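6 Apr 2019

# How long does bread stay fresh at home?

Rūta Vasiliauskas and Darius Lungu, food studies, second-year project

## Background

Most households in Skarnthorpe buy bread for several days at a time, and a lot of it is thrown out stale. We wanted to know which way of keeping a loaf works best. Our supervisor, Laimutė Dzene, suggested we limit the study to plain white loaves from one bakery.

## Method

We bought all loaves from Popescu, the bakery on Hutden Road, on the morning each test began. Each loaf weighed 400 g. We compared a paper bag, a cotton bag, a lidded tin and the refrigerator, and kept the kitchen windows closed during the tests.

Every test ran for 6 days. Each morning we weighed the loaf, cut one slice and pressed it with a 200 g weight to see how far the crumb sank. Two classmates tasted the slice without knowing how it had been stored.

## Results

The paper bag lost the most weight and the crust was hard by day three. The refrigerated bread lost little water but tasted stale early – both tasters marked it down on day two. The tin kept the crumb soft the longest, though the crust turned leathery.
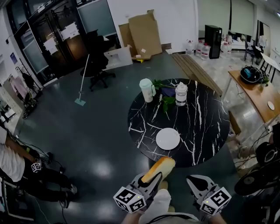
The cotton bag came between the tin and the paper bag on softness, and the tasters liked its crust best.

## Problems

Our scale stopped working during the second tin test, so we repeated that test from the start. We also forgot to record room temperature on the first two days.

## Next steps

In May we plan to test rye loaves and freezing. Dace Kivi has offered us the use of her chest freezer.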